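Last revised 12 October 2025

# Sending parcels to residents at Cirnthorpe House: frequently asked questions

These answers apply to all three residential wings. Questions that are not covered may be put to the Post Room in writing.

## How should a parcel be addressed?

Please give the resident's full name, the wing (Nernska, Woleris or Filali) and the room number. Parcels that carry only a surname are held at the Post Room until the resident can be identified.

## What are the opening hours?

The Post Room is open from 9 am to 4 pm on working days. It closes for stocktaking during the first week of July, when urgent items may be collected from Reception.

## Is there a limit on size or weight?

No side of a parcel may be longer than 620 mm. Larger items are accepted by prior arrangement with the Post Room Manager, Lahcen Ghoneim. Furniture and bicycles must be delivered directly to the wing.

## May birthday and holiday gifts be sent already wrapped?

Yes. Gifts may be wrapped in any paper the sender chooses, and staff will not open them without the resident's consent. A gift sent by post or courier should have an outer layer of plain paper or card, with the address written on that layer only.
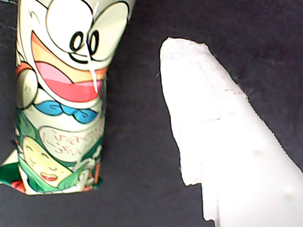 Gifts handed in at the desk do not need an outer layer. A label showing the names of the resident and the sender is sufficient. Gifts may be left up to two weeks before the date on which they are to be given, and that date should be written on the label.

## Which items cannot be accepted?

The Post Room does not accept fireworks, lighter fuel, loose batteries, live animals or fresh meat and fish. Homemade food is accepted if a list of ingredients is attached. Medicines must be taken to the nurse on duty and may not be left at the desk.

## How long are parcels kept?

Parcels are kept for 21 days. A notice is placed in the resident's pigeonhole on the day of arrival, and a second notice follows after one week. Uncollected parcels are returned to the sender where a return address is shown.

## May someone else collect a parcel for a resident?

Yes, if the resident has signed Form 61. The person collecting must show proof of identity. The form remains valid until it is withdrawn in writing.

## What happens if a parcel is lost or damaged?

Damage should be reported within two working days, and the packaging should be kept for inspection. Claims are considered by the Residents' Services Officer, Gwenaël Perrin. The House does not accept liability for cash sent by post.

## Whom should I contact?

The Post Room may be reached on internal extension 134. Letters should be addressed to the Post Room Manager, Cirnthorpe House.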